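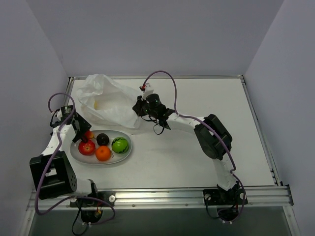
Figure 1. The two-arm workstation during the fruit and bag task, with the oval plate between the arms and the plastic bag behind it.

Evaluation of the Istex Two-Arm Workstation Kit for Teaching Use
Student project report, Department of Mechanical and Control Engineering

1. Purpose of the project

The department asked for a review of the Istex two-arm kit before deciding whether to buy further sets for the second-year laboratory. The kit is sold by Bezerra as a complete package for teaching and small research projects. The project group was given one set in December and was asked to report on assembly, everyday operation, the quality of the written material and the support offered by the supplier. A comparison with other makes was outside the scope of the work.

2. The kit as supplied

The kit comprises two small arms, their mounting plates, a front rail, two side rails, power supplies, cables and a licence for the Mundia control software. The table and the enclosing walls are not included. The group used a white table from the laboratory store and fitted pale grey panels at the back and on both sides, following the layout suggested in the manual.

Each arm is fixed to the front rail by a black plate. The joints are driven by motors in black housings, joined by white links. The lavender cable supplied for each arm runs along the outside of the links and is left with enough slack to follow the gripper. This slack is necessary, but it means that the cable stands well clear of the arm in some positions, and users must allow for it when planning movements close to the walls.

3. Assembly

Assembly took the group 12 hours, spread over four laboratory sessions. The manual contains 132 pages and is clear on the mechanical work. The section on wiring is weaker. Two of the connector drawings show an earlier version of the base, and the group had to write to Bezerra for corrected pages. These arrived the next morning.

The manual says nothing on where the base cables should go once connected. The group let them hang over the front edge of the table, which keeps the work surface clear but leaves them open to being caught by a chair or a sleeve. A cable tray under the rail would be a sensible addition, and one should be budgeted for if more sets are bought.

4. Trial tasks

Three tasks were chosen from the Sastska exercise book, which is sold separately and is written for use with the kit.

The first task was the stacking of blocks by one arm. The second was the passing of a block from one arm to the other. The third, shown in Figure 1, involved a plate of fruit and a crumpled plastic bag, and was intended to test both arms on items that differ in shape and stiffness. An apple and an orange were among the items on the plate, together with a small green ball striped like a watermelon.

Over the whole trial period the group logged 1,119 attempts. The first 300 were made by direct operator control and served mainly as practice; they are excluded from the remarks below.

5. Findings

The arms performed well on the block tasks. Movements were repeatable, and the position settings were kept after the power had been switched off overnight.

The fruit and bag task was harder. Firm, round items could be lifted once the gripper was well centred, but smaller items near the rim of the plate were often nudged before the fingers closed. The bag caused the most trouble. Thin plastic gives the fingers little to hold, and the software offers no setting for grip force finer than three fixed levels. The group regards this as the main limit of the kit for research use, although it makes a useful subject for classroom discussion.

The Mundia software was stable. Its screens are plainly laid out, and new users could move an arm safely after one short lesson. Error messages are less helpful, as most give only a code which must then be found in the manual.

The motor housings became warm during long sessions – warm enough to be noticed by touch, though within the limits stated by the supplier.

6. Recommendations

The group recommends that the department buy the kit for second-year teaching, subject to three conditions. Corrected wiring pages should be supplied with every set. A cable tray should be fitted before students use the equipment. The Sastska exercise book should be bought with the kit, as the manual alone contains too few tasks for a full term.

For final-year projects that depend on the handling of soft or thin materials, the kit should be considered only after Bezerra has confirmed whether finer control of grip force will be offered. A written enquiry has been sent, and the reply will be added to this report as an appendix.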